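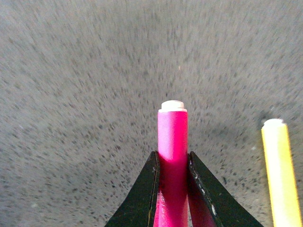

Bright pink marker over gray speckles. Pink is the "check me again" color in section 3.

Print this page
E-mail this page

3. Setting up your markers

By now you should have your Rovwood drawers in place and your blank cards cut. I'm going to assume you skipped ahead to get to the markers, as I would have, so if the cards aren't cut yet, go back and do that first. You'll need a stack of them in a minute.

I've labeled 1,724 bins with this system (I keep a tally inside the supply closet door) and I still set up my markers the same way every time I start a new room. It takes a few minutes and saves a lot of muttering later on.

What you need

A black marker for names
A blue marker for part numbers
A pink marker for anything that has to be looked at again
Scrap cards from the same batch as your good ones
The Fimley marker cup, or any heavy mug
A damp rag

Getting started

1. Clear a patch of tabletop big enough for your elbows plus one row of cards. Wipe it down and let it dry completely. Damp cards curl, and the ink goes furry at the edges.

2. Lay down a sheet of scrap card before you uncap anything. My own bench has one blue dot on it from the one time I didn't bother, and I have scrubbed at that dot with everything under the sink.

3. Uncap each marker and write the same word on a scrap card with all of them. I write "washer" – short and no fancy letters. You're looking for a solid line from the first stroke to the last.

4. If a marker starts out pale, cap it, store it tip down for an hour and try again. If it's still pale, put it in the trash. Please don't put it back in the cup "for now"! I know how that goes.

5. Leave the scrap card alone while you put your good cards in order, then rub your thumb across each word. Any ink that smears on the scrap will smear on the drawer.

Note: Camargo cards have a coated side and a plain side, and it's hard to tell which is which under a yellow bulb. Tilt the card toward a window. The plain side is the one you write on.

Using the pink

6. Write the name in black and the part number in blue, the way we did for the sample drawer in section 2. Do the whole row before you touch the pink.

7. Go back along the row and put a pink bar down the left edge of any card you aren't sure of. Wrong count, mixed sizes, a bag with no tag, whatever it is. One fat bar, top to bottom, so you can read it from the doorway.

8. Write the reason on the back of the card, in black. "Mixed" is plenty. I used to trust my memory on this and ended up with a drawer of 440 hinge pins that I had flagged in January and could not for the life of me explain by spring. They got counted twice and they were fine both times.

9. When you've sorted out the problem, make a new card. Don't try to ink over the pink – black on top of it looks muddy and you'll wonder what you meant.

Caution: Test your ink somewhere hidden before you write straight onto a drawer front or a bench. Stone-look and other textured tops can hold color down in the pits long after the high spots wipe clean. Dalva Medeiros, who wrote the first version of this guide, has you do the test on the underside, and I'd stick with that.

Caution: Caps back on between rows, and keep the whole lot away from small kids and heaters.

Putting things away

10. Cap every marker until you feel it click, and stand them tip down in the cup. Pink goes at the front. It's the one you'll grab in a hurry when something looks off.

11. Clip your scrap test card to the inside of the top drawer. When a marker starts looking tired you can compare it with how it wrote on day one.

If you bought the Irnov card holders, slide the cards in now, plain side out, and leave the pink ones sticking up a little. The holders for the deep drawers go in from the side, and those are covered in section 4.

Print this page
E-mail this page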